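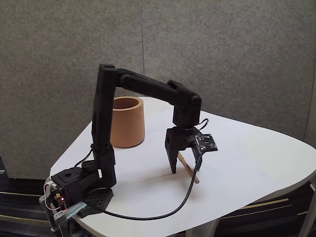

I've been making beeswax furniture polish in my kitchen for long enough that my friends have stopped asking what the smell is, and the Pikstead Soft Polish is the one I'm proudest of. It started as a rescue job on my gran's old sideboard and grew from there! Most people buy it for dark oak and pine, but I'd happily use it on anything with a sealed surface. A white tabletop with a rounded edge is a good example - you want the thinnest smear you can manage, worked along the curve with a soft cloth, or you'll see every streak when the light comes in.

## What's in the tin

Beeswax, a little carnauba to harden it up, and orange oil to keep it spreadable. The beeswax comes from Orakzai, a small honey farm I've bought from since my second batch, and it arrives in big yellow lumps that I have to go at with a chisel. There's no silicone in it and no colour either, so it won't turn your pale wood orange (I've had that happen with shop polish and I'm still cross).

**Size:** 60 ml tin
**Price:** £13, or less each if you buy a set of 4
**Scent:** orange, fairly strong at first, gone by the next day

## How I use it

Dust first, properly. Then rub on a bit the size of a pea, leave it while you have a cup of tea, and buff with a clean cloth. Old T-shirts are perfect. On very dry wood I do 2 coats and leave it overnight in between. A tin goes a long way - mine does the sideboard, the hall chairs and the bread board shelf with plenty left.

Please don't use it on floors, you'll go flying. And if your table has an oil finish, try it somewhere hidden before you do the lot.

## Bits and bobs

If the polish goes hard in a cold shed, stand the closed tin in warm water for a few minutes and it'll soften up nicely. Cloths with orange oil on them should be spread out flat outdoors to dry before they go in the wash or the bin, please don't leave them scrunched up in a heap.

I also do a firmer bar called Mekell for drawer runners, and that's back in stock in April. Tins are posted in a card box with paper padding, and I'm happy to take empties back for refilling.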